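Barasa: a recipe card dataset from my grandmother's kitchen (and a few other kitchens)

Hi! Thanks for stopping by. Barasa is a collection of 1,523 handwritten recipe cards that I've been typing up, one at a time, mostly in the evenings with the radio on. It started with my grandmother's tin, which had cards going back further than anyone in the family could tell me, and then word got out and people in Cudovthorpe began handing me theirs (I now have a lot of opinions about suet).

Last updated: 2021-11-08

What you get

cards.csv has one row per card. The columns are card_id, title, ingredients, method, source_box, notes and stains. Yes, stains is a real column. It's a yes or no and I'm very fond of it.

boxes.csv tells you which household a card came from. There are 7 of them, and I've used made-up labels like box_a and box_b for the families who wanted it that way.

units.txt is my running list of old measurements and what I think they mean. "A teacup" is in there three times with three different answers, so please pick the one that goes with your source box!

How I typed things

I kept the spelling exactly as written. If the card says "choclate" then so does the title, and if you want clean text you'll need to fix that on your end. Crossed-out words are inside square brackets with a minus sign, like [-lard] butter. Anything I couldn't read is a pair of question marks. Fabrice Caron went through the French cards from box_d for me and caught a lot of accents I'd dropped, and his changes are all in the notes column with an FC next to them.

Oven temperatures are a mess. 280 cards give no temperature at all, just "hot" or "moderate" or "as for bread," and I left those alone. I did try guessing numbers for them early on, and then I baked one of my guesses (the Plelden seed cake, poor thing) and took the whole column out again.

Known problems

There are 85 cards that are near copies of each other, usually the same recipe passed between sisters. I kept both versions every time, because the small differences are the fun part. If you're counting recipes for anything serious, drop them first using the twin_of note.

Box_c is nearly all desserts. Please don't draw conclusions about what that family ate for dinner.

A few cards were clipped from flour packets or magazines. I've typed the title and left the rest blank.

Storage

I like things with lids, and I've ended up with quite a few. 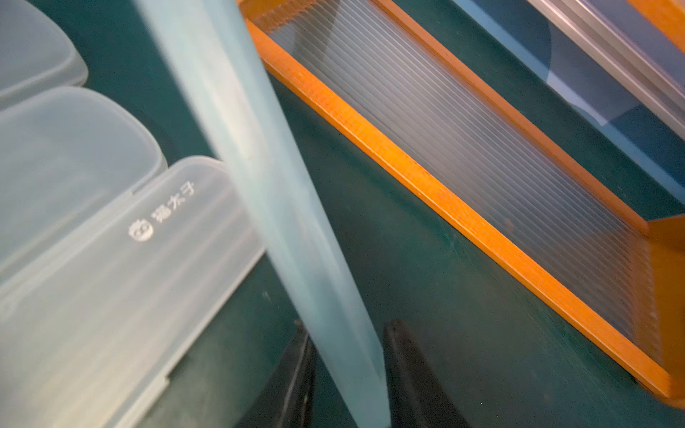

Frosted plastic boxes on a dark teal surface.

Using it

Take it, cook from it, count the eggs, whatever you like. I'd love a mention of Barasa if you publish something. The search page I built on top of it is called Vurasis and lives in its own folder with its own README, so please send search bugs over there. Typos that look like mine and not the cook's can go in the issues here, with the card_id so I can find the card again.

Next batch should be up in June, with a lot more pickles.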